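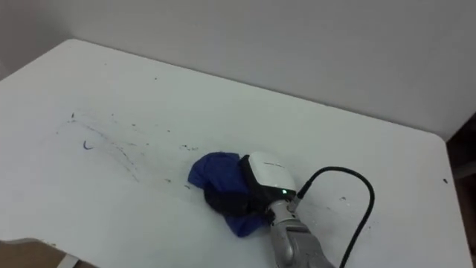 Have you ever run a finger along a shelf and found a soft grey fuzz on the end of it? That fuzz is dust, and every home in the world has some, even the very tidy ones. Let's find out what it's made of, where it likes to settle, and how a cloth or a duster can help us to get rid of it.

## What is dust, anyway?

Dust is a mixture of lots of tiny bits and pieces. There are threads from jumpers and socks, crumbs too small for a mouse to bother with, grains of soil that came in on somebody's shoes, and little flakes of skin (yes, yours too, and it doesn't hurt a bit when they come off!). In spring there may be pollen from the trees as well. All these bits are so light that they float about in the air for a while, and then, when the room is quiet, they drift down and land on whatever is underneath.

A table is a lovely big landing place for dust. On a dark table you'll notice it quite soon, but on a white one pale dust can hide very well. Try crouching down until your eyes are level with the top and looking across it towards a window – you may get a surprise.

## Cloth or duster?

A cloth is good for nearly everything. If you look at one through a magnifying glass you'll see that it's made of threads going over and under each other, with little gaps in between, and those gaps are where the dirt gets caught. When a cloth is slightly damp it works even better, as water makes the dust stick together and stops it flying up your nose.

A fluffy duster does the job in a different way. It has lots of soft strands, and when they brush against a surface they can pick up a tiny charge of static electricity. You may have met static before, if you've ever rubbed a balloon on your jumper and stuck it to the wall. The same sort of pull helps the dust to cling to the fluff. 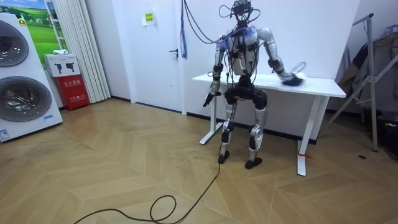 *A duster with a dark blue fluffy head on a white table.*

## Have a go yourself

Ask a grown-up which table you may clean, and then:

1. Move everything off the top, even the small things.
2. Start at the far edge and wipe from one side to the other.
3. Come a little nearer and wipe back again, so that your paths overlap.
4. When you reach the near edge, fold the cloth over to a clean side and do the corners.

Take your duster or cloth outside afterwards and give it a good shake, with the wind behind you! Then leave the table alone for 2 days, crouch down by it again, and see how much new dust has come to visit.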